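Kisbridge Falls day trip — worth it with kids?
Travel Board > Day Trips > Waterfalls and swimming

mossyboots
Thinking of doing Kisbridge on Thursday, two kids, one hates walking. Is it still the steep path down from the top car park or have they opened the lower one? Website says both. Also is the swimming bit safe for a nine year old, decent swimmer but gets cold fast.

tamura_bound
Went in December and loved it. Lower car park is open but it fills up. We got there at quarter to ten and had the second pool to ourselves for ages. Path from the lower one is flat nearly all the way, bit of mud by the stile. Take proper shoes, the rocks are lethal.

Grebe77
Gonna disagree. Overrated. 15 quid to park and then you queue for the wooden steps behind a coach party. The falls at Andeo are taller, free, and there's a cafe that does a good soup. Don't know why everyone gets sent to Kisbridge.

tamura_bound
Andeo is 60 minutes further up the valley on a single track road though. With a kid who hates walking AND you have to walk in from the bridge. Not the same sort of day at all.

Grebe77
It's not 60 if you go round by the reservoir. And the walk in is nothing, my mum did it in sandals.

pennyfarthing_lil
Both of you are right, depends on the weather. After rain Andeo is the better one by miles, proper roar to it. Dry spell and it's a trickle down a wall. Kisbridge always has some water becuase of the spring higher up.

On the swimming — first pool is fine for a nine year old, shallow shelf on the left as you face the falls, then it drops off quick. Second pool I wouldn't. Wetsuit if you've got one. Mine lasted ten minutes without and then sat in a towel moaning.

mossyboots
Thank you all. Leaning Kisbridge then. Is there anywhere to eat or do I pack lunch?

hobnob_dave
Pack lunch. The kiosk was shut both times I went, and the pub in the village stops food at 2. Picnic tables are up by the top car park, stupidly, so if you park low you're on the grass with the ducks.

Also if you've got any legs left do the ridge above the falls. 1,459 feet at the cairn, you can see right down to Tita and the coast on a clear day. Not with the non-walker obviously.

Grebe77
You can't see Tita from there. You can see the headland. Tita's tucked behind it.

hobnob_dave
I've stood there and seen the harbour wall mate

Grebe77
That's the old quay at the headland. Look at a map

pennyfarthing_lil
Boys. She's asked about lunch.

tamura_bound
If it chucks it down you could always carry on to Tita anyway, the shell museum is small but mine liked it, and theres a chippy open all day. More than an hour in the museum is pushing it tho.

mossyboots
Good shout, that's plan B. Will report back. Packing wetsuits, sandwiches, going for the lower car park before ten. Anyone know if dogs are allowed on the flat path? Sister might bring hers

hobnob_dave
Dogs fine on a lead. Not in the pools. There's a sign but it's round the back of the ticket hut so everyone misses it.
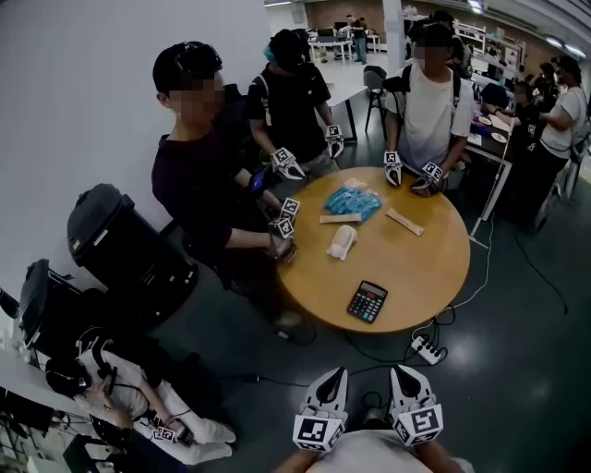 More threads in Day Trips

Tamura ferry — can you buy tickets on the boat?
Best bit of the Andeo valley for a lazy paddle
Parking in Tita, is the field still going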